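Home | Projects | Reports | Build Logs | Contact

Print this page | E-mail this page

Student Project Report
Hand-held gripper for recording pick and place moves
Shared workshop build, June 2022

Summary

We built a two-finger gripper you hold in your hand, with a camera on it. Project name is Flavlow. The idea is that a person does the task with the gripper, the camera records it, and later a small arm can learn from the recordings. No arm in this report. Arm is next term if we get one.

Budget was $182. We went over by a bit on screws and tape and did not log it, so treat that number as the plan.

Why hand-held

Driving an arm with a joystick is slow and we only had evenings in the shop. A hand tool is quick. You pick it up, squeeze, move the thing, put it down. Also the view from the camera stays the same no matter who holds it, as long as the mount does not slip. (It slipped. See Problems.)

Parts

Fingers — printed, black, three versions
Body and trigger — printed, same spool
Linkage — cut by hand from flat bar, then filed
Camera — small wide angle USB one, from the Sindach kit
Springs — from the junk drawer, two tried
Cable, zip ties, foam tape

Build notes

First fingers were too thin. They bent when you squeezed anything stiff and the tips crossed over each other. Second version was thicker but the corners caught on tray rims. Third version has beveled top edges and a block shape and thats the one we kept. Prints took most of a night each, so every mistake cost a day.

Linkage gave us the most trouble. One finger moved before the other. Turned out one hole was drilled off center, so we made both bars again, clamped together and drilled in one go. Much better. Still a little play in it, you can feel it if you wiggle the tips.

Spring: the first one was too strong, hand got tired after 20 grabs. The second is softer and opens the fingers wide again without a fight.

Camera mount went on last. It should of been designed first. We had to cut away part of the body to get both fingers in view with room between them. After that the tilt was set by eye and locked with a drop of glue.

Software

Used the Cruzado recorder that came with the kit. Start, stop, save a clip. We added a script that names the clips by task and drops anything shorter than 3 seconds, mostly false starts. Script is short and ugly. It works on our laptop, not tested on any other.

Table setup

White top on a board, with the tan wood edge left bare on one side. Beige plastic tray close to the person, small white dish behind it. Task is to move a part from tray to dish. Room lights off, light only on the table — this cut down the stuff in the background that changed from evening to evening.

Problem we should of seen coming: white dish on a white table. In the recordings the inside of the dish goes very bright and the walls are the only part with any gray in them. The tray is fine, the cream color stands off from the table enough. A darker dish would be the easy fix.

Fingers also pick up scratches and dust quick. We wiped them between sets at first and then stopped bothering. The rim on the right one looks worn already.
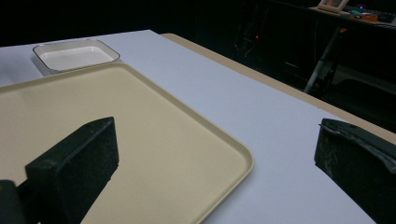

Testing

Ran one long set in the evening, same task each time. 18 clips kept after the script and a manual look through. Not a lot. Reasons for tossing a clip:

— hand came in front of the camera
— part slid out of the fingers before the dish
— cable pulled the gripper sideways
— forgot to press start (twice at least)

We did not train anything on these yet so we cant say if the clips are any good for learning. They play back smooth and both fingers stay in view, which was the goal for this part of the project.

Problems

Camera mount slipped one time during practice and the tilt changed. Glued again, plus a zip tie. Pencil line on the body now shows where it should sit.

Cable is too stiff. Tried hanging it off a hook above the table, helped some. A lighter cable would help more.

Trigger squeaks. Left it.

To do before November

Rubber pads on the finger tips. Dark dish. New cable. Print the body in one piece so the halves dont creep apart. Ask about borrowing the Madon arm from the other lab, and check the bolt pattern before we print an adapter for it. Also write down the real cost this time, screws included.

Back to top | Contact the workshop desk | © Student Projects, all reports remain the work of their authors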